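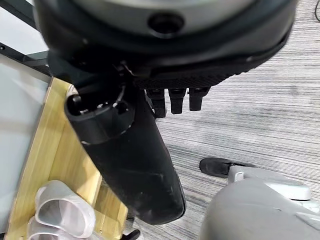
White slippers on the Tular shelf, light wood finish.

Tular Low Shoe Shelf, 32 inch
Reviewed by Wilma Vandenberghe

I bought the Tular to replace a wire rack that let heels drop through the gaps. I had been looking at closed cabinets, but the ones that fit our hallway were too shallow for my husband's boots, and the ones deep enough for the boots blocked the coat hooks. An open shelf was the compromise. I have been using it since December.

It comes in two widths. I have the 32 inch, which is 14 inches deep. The depth is the main reason I chose it. Most shoe shelves in this price range are quite a bit shallower, and anything over a men's size ten hangs over the front where people kick it. On the Tular the toes stay behind the edge.

Delivery and packing

Ours came from the Runton store in one flat box. The box had a split corner, but the boards inside were wrapped in paper and foam and had no marks on them. The hardware was in a single bag with everything mixed together, so I sorted the screws on a plate before starting. There are two lengths that look nearly alike. If you use the longer ones on the ledges they go in too far and lift the surface slightly. I caught this on the first screw and backed it out.

The instructions are drawings only. They are fine until step six, where the drawing shows the side from behind without saying so. I put one side on backward and had to take it off again. Check that the predrilled holes for the wall bracket are at the top rear before you tighten anything.

I built it alone in one evening. It would have gone faster with a second person holding the sides upright. The wrench in the bag works, but I switched to my own after a few minutes. If you use a power driver, keep it on the lowest setting and finish by hand.

Look and finish

I ordered the light finish. It is a pale blond color and you can see the grain on both the sides and the ledges. In the product photos it looked a little yellow, and I was glad to find it paler than that at home. It goes with our floor without matching it. The darker finish was on display in Runton and showed dust from across the aisle, so I would pick the light one again.

The surface is smooth on top and on the sides. The underside of each ledge is rougher, which you only notice if you reach under to pull out something that has slid back. The front edges were slightly sharp out of the box. I ran fine sandpaper along them once and that took care of it.

The factory coating is thin. Water left standing overnight raised the grain in one place near the back. After that I put on a coat of Oyelaran furniture wax, let it sit, and buffed it with an old T-shirt. Water now beads up long enough for me to get to it with a cloth. I think the shelf should come with a better coating at this price, but the wax is a small job and one tin will last me years.

Everyday use

We keep slippers and house shoes on it, plus whatever outdoor shoes are in rotation. The white slippers are the ones that get used most. They're a slightly shiny, see-through kind of plastic or rubber, easy to rinse off, and they can go straight back on the wood now that it is waxed. I would still not put soaking boots on it. For those we have a tray by the door.

The height between ledges suits sneakers, flats and slippers. Ankle boots fit if they are soft enough to lean. Tall boots do not fit anywhere except on top, and there is no way to move a ledge up or down, as there is only one set of holes. Tular lists a version with adjustable ledges, but only in the wider size, and we didn't have the room.

Open sides would have been useful for air. The Tular's sides are closed panels, so shoes at the ends dry more slowly than those in the middle. On the other hand, the panels stop things from being pushed off the end, which happened constantly with the wire rack.

Cleaning is easy. Grit collects along the back, and I brush it forward on Thursday when I do the floors. A damp cloth gets the rest. Dark rubber soles can leave streaks on the pale wood. A dry eraser takes off the light ones. I have one streak I couldn't get out, and I've put a pair of shoes over it.

Strength

I can sit on the edge of it to tie my laces, though the manual says not to and I have stopped. There was no creaking, but with the light weight of the thing I could feel it shift on the floor. The wall bracket fixed that. The bracket is included and the wall screws are not. Our wall is plaster, so I bought anchors separately.

The floor pads that come with it are thin felt circles with weak glue. Two came off the first time I slid the shelf out to sweep. I replaced them with screw-in glides, which also made up for a dip in our floor.

Customer service

One of the cover caps for the screw holes was missing. I wrote to the Erkthorpe service office and gave them the part number, 2871, from the last page of the manual. Sebastian Ghiță answered the next morning and sent a set of caps in both colors at no charge. He also confirmed the point about the two screw lengths and said the bags are supposed to be labeled. Mine wasn't.

Compared with what else I looked at

The closest alternative was a bamboo rack that cost less and weighed almost nothing. I returned it after a week. The slats bent under boots and narrow heels tipped over between them. I also looked at a bench with a shelf underneath. If you need a place to sit, buy the bench and skip the Tular.

Good
Deep enough for large shoes
Flat ledges with no gaps
Pale finish hides dust well
Quick replacement of missing parts

Not so good
Thin coating, needs wax
Ledges can't be moved
Screw lengths easy to mix up
Poor floor pads

I'd give it four out of five. I took off one point for the coating and the pads together. I would buy it again in the same size and finish, and I'd wax it before putting any shoes on it.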